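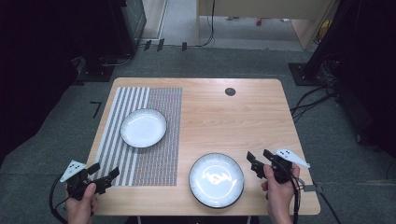 Kristaps Šimkus asks whether "out of stock" in the May release means the pharmacy had none on the shelf or that the wholesaler couldn't send any, and could the README please say so before he builds anything else on it.

Fair question! It means none on the shelf. The wholesaler side has its own column now, and I've rewritten most of this file while I was in there.

August 3, 2019, by the Brilavlow maintainer
6 min read

Brilavlow: a shortage diary for community pharmacies

What you're getting

Brilavlow is one CSV file with 2628 rows. Every row is a single occasion when a pharmacy in Zoditz or Ivuston couldn't hand over a medicine as written on the prescription and somebody behind the counter made a note of it. I started it after hearing the same grumble from every pharmacist I met (mostly about HRT patches and epilepsy tablets) and finding that the grumbles had never been put in one place where you could sort them by date.

It covers 28 pharmacies. The big hospital dispensaries aren't in it, and neither are online pharmacies, so please don't write that it shows "the supply situation" for the whole area. It shows what these shops wrote down.

The files

shortages.csv is the one you want.
products.csv matches the short product codes to generic names, strengths and forms.
pharmacies.csv gives a made-up ID and one of two areas for each pharmacy, and that's all it gives.
notes.txt is my running list of things I changed and why. It's a mess but it's dated.

Columns in shortages.csv

row_id – a plain number, never reused. If a row gets deleted, its number goes with it.
pharmacy_id – matches pharmacies.csv.
date_noted – the day the note was made, year first. If the pharmacy only gave a week, I used the first day of it and set date_fuzzy to 1.
date_fuzzy – 0 or 1, see above.
product_code – matches products.csv.
shelf_status – "none", "part" or "owing". "Part" means the patient went away with some of it. "Owing" means they were asked to come back for the lot.
wholesaler_status – "unavailable", "limited", "not_asked" or blank. New in this release, and the thing Kristaps was after.
outcome – "other brand", "other strength", "sent elsewhere", "back to prescriber", "waited" or "unknown".
days_to_fill – a whole number, or blank if the pharmacy never heard or never wrote it down. Blank does NOT mean zero. I have now had two emails from people who averaged it with the blanks read in as zeros, and both of them got lovely cheerful results.

How the notes were gathered

Most pharmacies already kept an owings book or a page pinned up in the dispensary. I typed those up. The rest filled in a short form at the end of the day, when they remembered. Handwriting is handwriting, and I rang up to check anything I couldn't read, but a few rows still say "unknown" where a better pair of eyes might have done more.

The Baumgart shops sent theirs as a spreadsheet, which saved me weeks of typing, though it came with its own headache. Their system logs a shortage each time an order line bounces, so one missing box of tablets could show up on four mornings running. I've merged those into one row wherever the product and shop matched and the gap between entries was under three days. If you think three days is the wrong cut-off you may well be right – the merging script takes it as a setting, so change it and see what happens.

Who's not in it

No patients. There are no names, ages, postcodes or prescription numbers anywhere, and there never were any in what I typed up: the pharmacies covered those parts of the page before I saw it. I've also left out any product that was noted only once in the whole period. With a rare medicine in a small place, one row can be enough for a neighbour to guess.

Please don't try to work out which shop is which. They helped on the understanding that they wouldn't be ranked. A pharmacy with a lot of rows is very often just a pharmacy with a good note-taker.

Things I'd be careful with

Busy days are under-recorded. When there's a queue to the door, writing in the book is the first job to go, so the worst days for patients may look like quiet ones. I can't fix that from my end.

Counts by area aren't rates. I don't have the number of items dispensed, so you can't say Zoditz is worse than Ivuston from this. I know it's tempting. I was tempted.

The "other brand" outcome is used loosely. Some shops ticked it for any switch at all, including a different maker of the same generic, and some saved it for cases where the patient noticed and minded.

Nothing in the file tells you a medicine is short today. If you or somebody you look after can't get something, talk to the pharmacist or the prescriber, and don't stop or stretch out your doses on the strength of a spreadsheet.

What changed since May

Added wholesaler_status. It's blank for older notes where the pharmacy couldn't say.
Renamed "stock" to shelf_status, which will break your code, sorry.
Split "went without" into "waited" and "unknown". I'd been using it for both and it was doing nobody any good.
Corrected strengths on the liquid paracetamol lines, where mg per 5 ml and mg per ml had got muddled. My fault entirely.
Dropped a run of duplicate rows from the Baumgart spreadsheet.

Opening the file

It's UTF-8 with commas, and text fields are in double quotes. Some spreadsheet programs will decide that product codes are dates and "help" you, so import that column as text. The whole thing is small enough to open on any old laptop.

Using it and giving it back

You can use it for anything that isn't selling medicines or scoring individual pharmacies. Say where it came from and which release you used. If you find a mistake, send me the row_id and what you think it should be – a line or two is plenty. I fix things in batches, usually in the evening, and your name goes in notes.txt unless you'd prefer it didn't.

If you run a pharmacy and would like to join in, I'd love to hear from you, especially if you're out towards the far side of Ivuston where I have hardly anyone. You don't need a tidy book. A photocopy of a scruffy one is fine.

Related
Typing up an owings book: the abbreviations I keep meeting
Brilavlow May release notes
Why days_to_fill is so often blank
Merging repeat entries: the three-day setting
A short form for the dispensary wall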